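So Tuesday was the day the left gripper quit on me, and I've been grumpy about it ever since.

If you've been following along, you know we're collecting demos for the bag-packing task. You hold a gripper in each hand, you put the stuff in the drawstring bag, you do it again. And again! I was on episode 115 (feeling pretty smug, I'd only tossed two all morning) when Styliani Ververidis looked up from her laptop and asked why my left hand had been frozen for the last 20 episodes.

It hadn't been frozen. My left hand was sore! But the log said the jaws were wide open the whole time, one perfectly flat line, while the video showed me pinching fabric like crazy.

We swapped the cable first, and that did nothing. Then Prodromos took the handle apart and found the connector for the jaw sensor had worked itself halfway out. When it loses contact the software just keeps repeating the last good number. No beep, no warning, nothing. I said a word I won't type here.

The connector's got a dab of hot glue on it now, and Prodromos added a check that stops recording if either jaw reading sits still for more than 600 samples. It's already yelled at me twice for daydreaming, which, fair.

I'm redoing the lost 20 this week, with a snack break in the middle. Dalal, if you're reading this, you still owe me a turn.

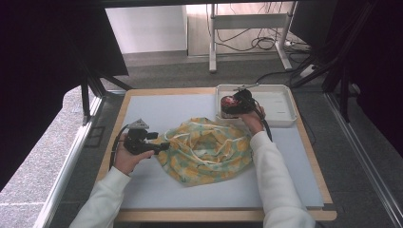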